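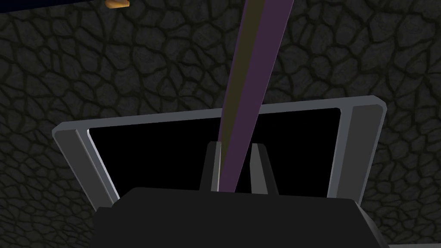 The Second Verse

Octavio Quiroga had sung at the Hokon for 638 evenings when his voice went away in the middle of a song. It was not a dramatic thing. He opened his mouth for the second verse and only air came, warm and quiet, like from a door that someone forgot to close.

Ivan Dmytriv, at the piano, played the line again. Then he played it a third time with more notes in it, so that people would think it was planned. They clapped for him. Octavio stood with one hand on the piano lid and smiled at the lamp above table 4.

"You are tired," said Ivan afterwards, in the kitchen.

"I am seventy," said Octavio. "It is different from tired."

The doctor in Wirkwood looked down his throat and told him to keep silent until the end of December. So he kept silent. He carried a small notebook and wrote in it with a pencil. Bread, please. Good morning. No, I am not angry. At home he put on the old Semeniuk records, the ones from before she moved to the capital and began to sing with an orchestra, and he moved his lips together with her. He noticed how late she came in after the piano. In all his years he had come in early, like a man afraid to miss his train.

Ivan visited in the evenings. He was not good with silence and he talked for both of them, about the new owner, about the singer who was hired for the winter. She was a girl from Vemovar who sang with her eyes open.

"She knows 100 songs," said Ivan. "But she asked me about yours. The one with the river. I told her it is not for sale."

Octavio wrote: Give it to her.

Ivan read this and put the notebook face down on the table. He drank his tea. After some time he said that the tea was too strong, and he went home without his scarf.

In January the doctor allowed him to speak, sixteen minutes a day at first. He spent some of them on the telephone with his sister and the rest he spent on the scale, very softly, sitting on the edge of the bed. The high notes were gone. Under them there was something rough and low that he did not know, and he was shy in front of it, as with a cousin from abroad.

He went back to the Hokon on a wet night and sat near the coats. The girl from Vemovar sang the river song. She took the first verse slowly and well. Then she stopped, and Ivan played the line, and she looked across the room and waited.

Ivan played it again — without any extra notes.

Octavio stood up, still in his coat. He let the piano go by, he counted one breath more than he wanted, and then he came in.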